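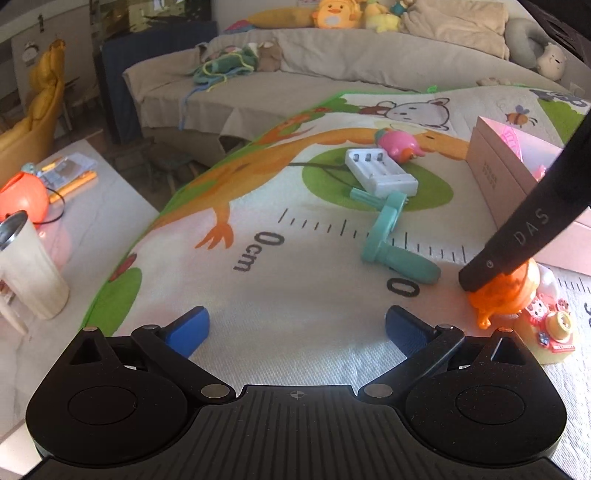

May 5, 2019

Paddle and boat notes, Vullalden boathouse workshop

Finished the footrest on the older K1 (the Solimach hull). The rail had a crack running from the rear bolt hole forward, so I took the whole thing out and fitted the spare pair from the drawer. The bolt spacing is slightly different. Slotted the front holes with a round file and used wide washers underneath. It sits square now and the bar locks at every position except the last one toward the bow, and none of our juniors have legs that long.

Rudder cable on the same boat: the left side was fraying where it goes through the guide tube. Replaced both sides so they match. Stainless, same thickness as before. Set the tension by hand with the tiller bar centered, then backed it off a quarter turn. Someone should paddle it and tell me if it still pulls left. Last season it pulled left on everything over 200 m, and I always blamed the fin. The fin looks straight against the steel rule.

K2, seat rails. Not done. The rear seat slides back under load even with the knobs tight. I think the rail has worn to a shallow groove and the clamp has nothing to bite on. Options are a strip of grip tape (cheap, will last a few weeks) or new rails from Suleo. They want 30 for the pair plus shipping. I would just order them.

Paddles

Checked the adjustable shafts. Two of them slip when twisted hard. Cleaned the inside of one with alcohol and it held. The other is worn at the clamp and should stay off the rack until the part comes. It has blue tape on the shaft, please leave the tape on.

The Thongsuk wing blades have chips along the tips again, mostly from the shallow end of the dock. Filled the deeper ones with thickened epoxy and left them clamped overnight under wax paper. Sand tomorrow, 200 grit wet, then a thin coat on both faces. If you need a pair before then, take the older ones with the gray shafts.

Hull patch test

Second try at the small patch on the scrap deck piece. The first one went cloudy, I think from mixing too fast. Mixed slower this time, let the cup stand, and used 6 oz cloth in one layer. Much clearer. The edge still needs feathering. Would like one more test before I touch the real hull, which has a soft spot just behind the cockpit on the right side.

To do before the July regatta
- boat numbers, two plates missing
- trailer straps, the short ones are stiff from sun
- scale for weighing boats reads high, check against the sandbag
- wax only the boats entered in the 1,000, the rest can wait

Out of gloves, size medium. Acetone is down to about a third of the can.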